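About Cunmont

Cunmont Learning Materials designs and produces sorting, stacking and shape-recognition sets for early childhood classrooms. The company supplies preschools, kindergartens, therapy practices and public libraries, and maintains a showroom and workshop where educators may examine every set before placing an order.

Our History

The company was established by Elibariki Rotich, a former kindergarten teacher, who began by making block sets for the school in which he taught. Requests from neighboring schools followed, and the first workshop opened with 2 employees. Cunmont now employs 32 people in design, production, repair and customer service. Mr. Rotich continues to serve as director and approves each new shape before it enters the catalog.

Our Products

The current catalog lists 79 block shapes, available singly or in classroom sets. The Mesard series covers the basic solids and is intended for children beginning to name shapes and colors. The Volto series adds stars, scalloped rounds and many-sided forms for matching and pattern work. Both series are made to the same scale, and pieces from one may be used freely with the other.

Colors are kept to a small, clear range. A teacher may ask a child to gather everything that is green, or everything that is a star, and the same pieces will serve both requests. Replacement pieces are sold individually, and schools are asked to quote the shape number printed on the packing list.

Work boards are offered separately. A board gives each child a defined area in which to build and makes clearing up easier at the end of a lesson. Boards should be wiped with a damp cloth and stored flat.
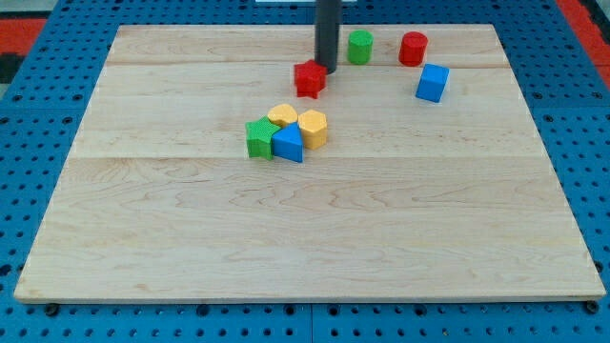

Stars, cylinders and other shapes on a maple board.

Showroom and Visits

The Nieminen Room, our showroom, is open to teachers and purchasing staff by appointment. Groups may reserve the room for a morning or an afternoon. An open house is held each November, at which the catalog for the coming year is presented.

Service to Schools

Cunmont has delivered sets to 3000 classrooms. Orders from schools and libraries may be placed by purchase order. Worn or damaged pieces may be returned to the workshop for assessment, and a written reply is sent before any repair is undertaken.

Inquiries regarding orders, visits and employment should be directed to the main office.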